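Two Fingers Are Enough: Comparing Hand-Held Grippers on Soft Things
Project report, second-year robotics module
Supervisor: Kornél Győri

So this all started because the arm in our lab is always booked (seriously, always) and I wanted to find out which fingertips to put on it before wasting a slot. The idea was to do the testing by hand. You hold the gripper, squeeze it yourself, and a camera sitting on the tool records what the fingers see. No arm needed!

I had two sets of fingers to try. The Rathjen set is long and a bit bendy, and the Sturkari set is short, black and stiff. Both fit the same linkage, and swapping them takes one small hex key and quite a lot of swearing. I ran 266 grasps over December, mostly in the evenings when the bench was free, and split the objects into hard stuff (blocks, caps, pens) and soft stuff (bits of cloth, felt, string).

Hard stuff was boring, in a good way. Both sets managed nearly everything. Soft stuff is where it got interesting, so that's where I spent most of my time.

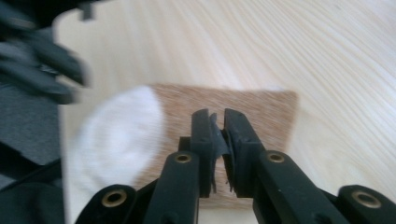 Fig. 1. Scrap of dark grey fabric held between the fingertips, over the tan pad.

Thin fabric is horrible to pick up. If you come in too high you close on nothing, and if you press down too hard the tips skid over the cloth. With the stiff fingers I could feel the surface through the handle and ease off, so I missed 29 times in total on fabric. With the bendy ones it was 61, over the same number of tries, and most of those were the tips folding outwards when they touched down.

The camera gave me more grief than the fingers did. Quick wrist movements smear everything that isn't moving along with the tool, and my first batch of clips was pretty useless for tracking the table. I set the Clelitz logger to save 800 frames per clip and made myself slow down, and the later batches were much better. I'd still like a shorter exposure, but then we need a brighter lamp.

For the arm I'm going with the Sturkari fingers. Kornél wants the fabric tests repeated with somebody else holding the tool, in case I've just got used to the stiff ones, and that's fair enough. I've left the spare fingers and the hex key in the drawer marked Komon.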